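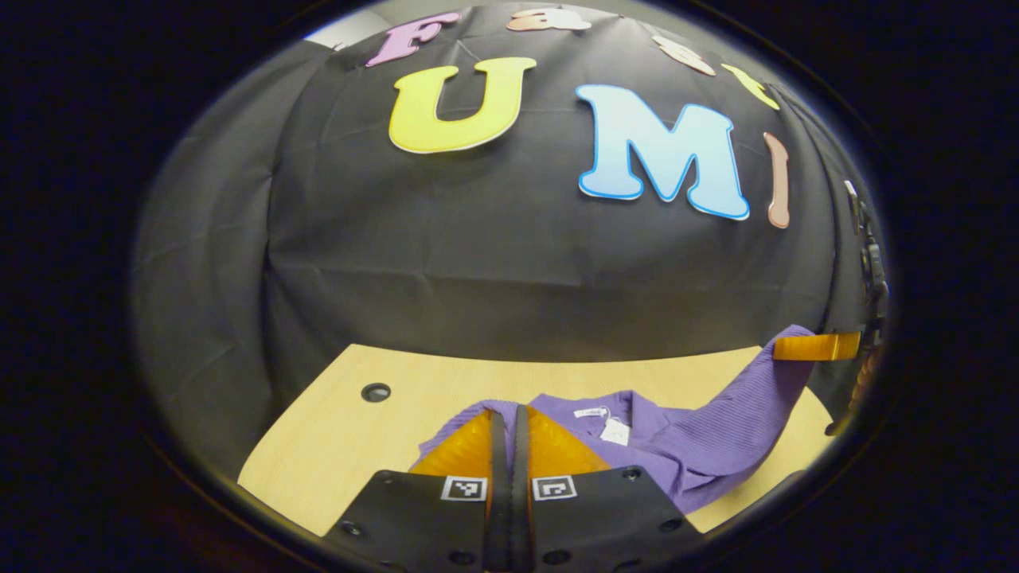 Hjalti Ravn wrote on Friday that the back gate at the Romia Street station was again not locked when he came for the night shift, and he asked that it goes to the top of the list this time. So I have put it first.

Police station walk-through, July
Vehicle yard, front counter and holding rooms

1. Back gate, lock and closer
Not passed. The gate closes but the latch does not catch unless you pull it by hand. Order no. 3542 is open with Skideo for the new closer. Until it is fitted, the last car in must check the latch.

2. Yard lighting
Passed, with comment. All lamps work. The one by the bicycle cage comes on too late in the evening, please move the timer forward by 40 minutes.

3. Patrol car kits
Three cars checked. First aid bags sealed and in date. In car 993 the fire extinguisher was loose in its bracket. I tightened the strap, but the buckle is worn and I would like a new one.

4. Road cones and barrier tape
Passed. Tape is low after the street closure at Wei Park. Ordered.

5. Front counter, alarm button
Passed. Tested at 7:15 a.m. with the duty desk on the phone. The sticker which says whom to call still has the old number on it. Who has the new stickers?

6. Holding rooms, call buttons
Room 2 is slow to answer. The light comes on at the desk but the buzzer is very quiet and in a busy hour it would not be heard. Notis must look at this before the weekend. Room 2 to be used only when the others are full, and then with an officer at the door.

7. Property store
Door and log book in order. Two bags were on the floor under the lowest shelf, with labels on. Moved up and written in the log.

8. Stairs and exits
Clear. The mat at the side exit has a curled corner, I have taken it away.

Open after this round: items 1, 3 (buckle), 5 (sticker) and 6. Please write your initials beside the item when it is done and leave the sheet in the grey tray.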